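Desk Boxes: Frequently Asked Questions

What is a desk box?
A shallow cardboard box of shared bits and pieces that lives on the big white meeting table. Each area of the Nilville office has one. They replaced the old supply cupboard in August.

What goes in it?
Wet wipes first, then whatever small items your area has asked for. Small cartons and tubes are fine as long as they lie flat. Please leave out food, batteries and anything with a blade.

Which wipes do we use?
The pure water ones in the blue packet, marked EDI纯水 on the label. They come to us through Sutport, who sell us office supplies by the carton. We ordered 3,000 packets for the year across all sites, so there's no need to buy your own.

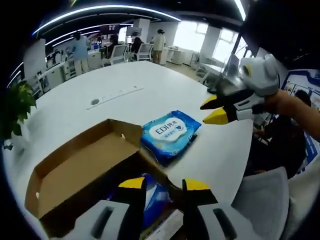 How should the box be packed?
Wipes go in label up, so people can see what they are without digging. Put smaller things beside or below them. If a packet won't fit, leave it on the table next to the box and it will be used first - don't force it in and split the wrapper.

Should the flaps be open or closed?
Open and folded back during the day. Close them after 6 pm if you're the last one out.

Can I use the wipes on the table?
Yes. They're fine for the white tabletop. Go gently near the outlets and cable openings, and use a dry cloth there instead. Please don't use them on monitors. Screen cloths are kept at reception.

Can I take a packet back to my own desk?
Take a few wipes, but leave the packet. If your team goes through a lot, ask for a second box and we'll set one up. The limit is 10 packets per team each month.

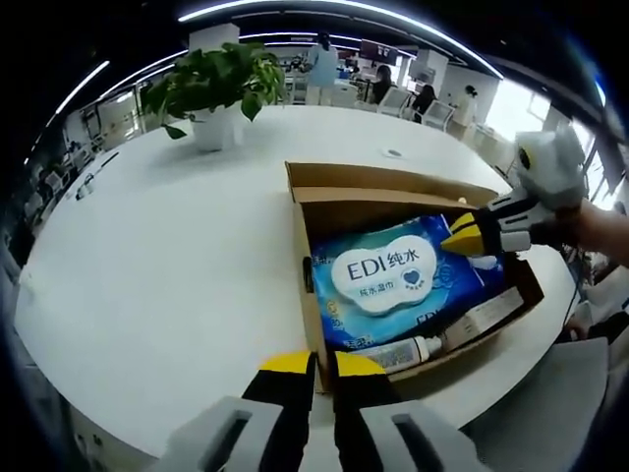
Who refills the boxes?
Donnie Sutherland does the rounds on Monday morning. If yours runs low before then, log it in Sekus under item code 818 and it will usually be topped up the same day.

What about the plants on the tables?
They stay where they are. Keep the box far enough away that leaves aren't hanging into it, and don't put wipes or wrappers in the pots. Nông, the plant service, looks after the watering.

Where do used wipes go?
In the general rubbish. They don't go in the paper recycling and they must not be flushed. We had the plumber out twice last year over this.

The box is falling apart. What now?
Flatten it, put it with the cardboard and pick up a new one from the storeroom, shelf 9. Any colour of tape is fine for the base.

I've found something in the box that isn't office stock.
Leave it there until the end of the week in case the owner comes back for it. After that, hand it to Cameron Yule at the front desk, who keeps the lost property tray.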